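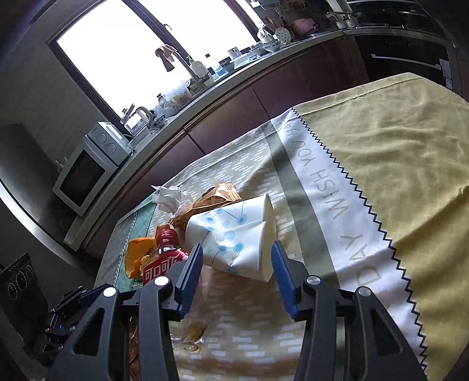
Attachment 1: break room table, paper cup and wrappers on the cloth

Ticket 319
Opened: 6/14/19
Opened by: Jin-sol Kwak
Location: Rolwood, second floor break room
Category: Cleaning / trash
Priority: Normal
Status: Closed

Problem as reported

Trash is being left on the break room table after the evening cleaning has been signed off. The attached photo shows a crumpled paper cup on its side, an orange snack wrapper, a brown paper snack bag, a tissue and a red plastic bottle. There is a plastic bag on the table too. The counter by the window is not part of this ticket.

Third time in two weeks. The cleaning sheet by the door has initials for every evening, so either the table is being skipped or the trash is landing there later. Please find out which. People want to eat at this table in the morning and have to clear it first.

Also, the cloth needs to go in the wash. It is the patchwork one with the lettering, and it has not been changed since the spring.

Log

Entry 1, Facilities desk
Ticket received and passed to Tellel, who hold the evening cleaning contract. Asked them to confirm what is included for this room.

Entry 2, Tellel
Our work order for the second floor break room lists floor, sink, counter wipe and the bin. Tables are wiped if clear. Cleaners are told not to throw out anything left on a table, including cups and bottles, after a complaint last year about a lunch that got thrown away. The initials on the sheet are for the items on the work order. Table is not on it.

Entry 3, Jin-sol Kwak
I did not know that. The lunch was from the first floor, for what it's worth. Can the rule be changed so that used cups and empty wrappers go in the bin? A crushed cup is not someone's lunch.

Entry 4, Tellel
We can do it if there is a written instruction posted in the room. Otherwise the cleaner has to guess what is trash and what isn't. Bottles would have to stay out of it unless they are plainly empty.

Entry 5, Facilities desk
Checked the room at 900 and again after lunch. Morning: two cups and a napkin on the table. After lunch: clear. The bin is behind the door and was full both times. It is a small one, 30 liters. With the door propped open you can't get to it without moving the door first, and the door is propped open most of the day. I think that is a good part of the problem.

Entry 6, Facilities desk
Found a larger bin in the storeroom, 96 liters, with a swing lid. The lid sticks a little on the left side. Put it at the end of the table nearest the hallway. Old bin moved to the copy room. Tellel, please note the bag size is different.

Entry 7, Tellel
Noted. We don't carry that size on the second floor cart. Will use two small bags until the July order comes in.

Entry 8, Facilities desk
Two small bags don't fit the rim and slide down inside. Took a roll of the big ones from the loading area and left it in the bottom of the new bin, under the bag. Please use those.

Entry 9, Jin-sol Kwak
Bin is much better where it is now. Tablecloth is still the same one. Who washes it?

Entry 10, Facilities desk
Not on anyone's work order. Ivis take our towels, so I asked them to add it. They will take it with the next towel pickup but want the teal cloth sent separately in case the color runs. Please take both off the table the evening before and put them in two bags.

Entry 11, Jin-sol Kwak
Done, both bagged and labeled. Notice is up next to the cleaning sheet. Text is: "Used cups, wrappers and tissues left on this table after 6 will be thrown out. Food in a closed container will not be touched."

Entry 12, Tellel
Notice seen. Evening staff told. Table added to the sheet as its own line.

Entry 13, Facilities desk
Checked five mornings running. Table clear on four. On the other there was one cup, and the table line had no initials for that evening. Tellel had a substitute on and will go over the sheet with them. Cloths are back from Ivis and on the table.

Closing. If it starts up again, please reopen this ticket and don't start a new one. The sticking lid on the bin has been entered separately under Repairs.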